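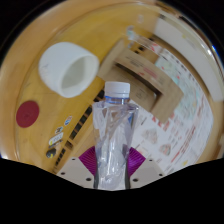
Empty plastic bottle, cap still on

Parents' Help Board > Schools > Elementary > Enrollment and Fees

Last updated: December

Is the "enrichment deposit" at a charter school really optional?

Posted by Prasetyo Liew

My daughter has a first grade seat offer from Mangubat Elementary, the new charter over by the Setau bus loop. The offer packet is mostly what I expected: proof of address, shot records, a home language survey. Then on page 11 there is a sheet asking for a $318 "enrichment deposit" to hold her spot in the afternoon program. The sheet says the deposit is voluntary. It also says "please return with payment to complete your enrollment file."

Those two sentences don't sit well together. I called the front office on Tuesday and the person who picked up told me "most families pay it." I asked what happens to the ones who don't and she said she'd have to check. No call back yet.

I thought a charter was a public school and couldn't charge to get in. Am I missing something? I don't mind paying for a real after-school program. I mind paying for a chair in a classroom my taxes already cover. I also can't tell what "enrichment" means here. The packet mentions "whole-child experiences," and that could be a cello or a coloring sheet for all I know.

Posted by Erlinda Villanueva

I've been through enrollment at two charters with three kids, so take this as experience and not legal advice.

A public charter generally can't make a seat depend on a fee. It can charge for extras outside the school day, and a lot of them do. Trouble starts when the extra gets stapled to the enrollment forms so that it looks like one bundle. Maybe that's sloppy paperwork, maybe it isn't. I've stopped trying to guess.

What I would do:

Turn in every required form without the deposit sheet. Get a dated receipt, or send it all by email so you have your own record.

In the same email, ask one plain question: "Is my daughter's first grade seat confirmed without the enrichment deposit?" Don't ask whether the fee is fair or what it's for. You want a yes or a no in writing.

If the answer is anything other than yes, write to whoever authorizes the charter. In most states that's a university, a district or a state board, and the school has to tell you which one. Attach page 11.

Separately, ask for the afternoon program schedule. Our last school used an outside company called Gellura, and when I asked for a schedule I got a brochure. When I asked again I got a different brochure. The program did exist – it was mostly homework time with a snack. Fine for some families, but I'd have liked to know that before I wrote the check.

Also look for the word "refundable." If it isn't on the sheet, assume you won't see the money again, whatever the word "deposit" means to you and me.

Posted by Proltmont Dad

just pay it. our school asked for 683 and we paid and it was no big deal. they have like 3,000 kids on the waitlist over there so if you make a fuss they will give the seat to somebody else

Posted by Erlinda Villanueva

They can't skip over her for asking a question, and I'd want to see where that waitlist number comes from. Every school I've toured has had an enormous waitlist right up until the week they called to ask if we were still interested.

Posted by Prasetyo Liew

Thanks, Erlinda. Forms went in by email this morning without the deposit, with your question copied word for word. I got an auto-reply saying the enrollment office answers in the order received. I'll post whatever they send.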